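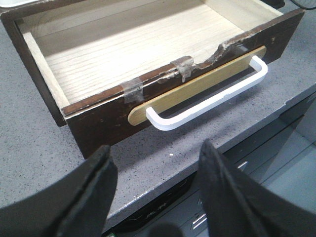 Thanks for all the questions about the Somberg update! We've had 713 of them since the patch landed, so we've gathered the ones that come up most. The new storage drawers are dark brown on the outside and pale bare wood within, and they hold more loot.

## Will my old Andale save still work?

Yes, it will. Load it as usual and give it a moment on the first go, as the map has to be rebuilt.

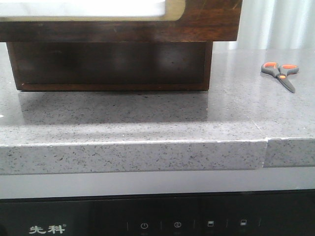 Your coins, pets and half-finished quests all come across, and so does anything you left at the Halvorsen docks.

## How big is the download?

It's 1,672 MB on PC and 2,032 MB on console, so you may like to put the kettle on.
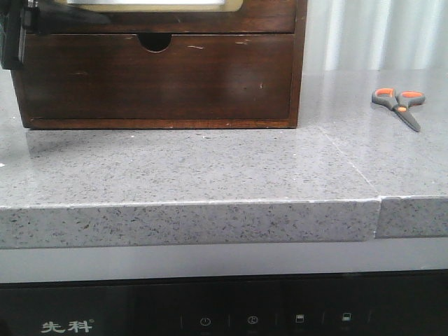
If it stops part of the way through, close the launcher and open it again, and it should carry on from the same spot.

## How do I reach Sturkico?

- Get your sailing skill up to 75 (fishing trips count too, which is a nice gentle way of doing it).
- Speak to the ferry keeper after dark and pick the second reply.

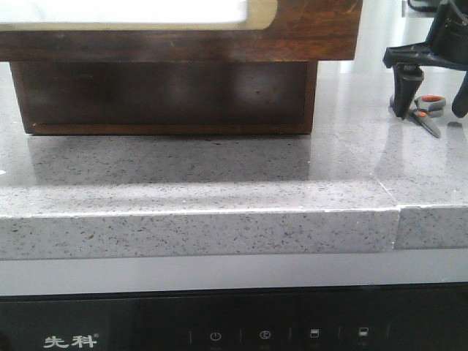
- Pay the fare and stay on deck until the bell rings, or you'll be sent back to shore.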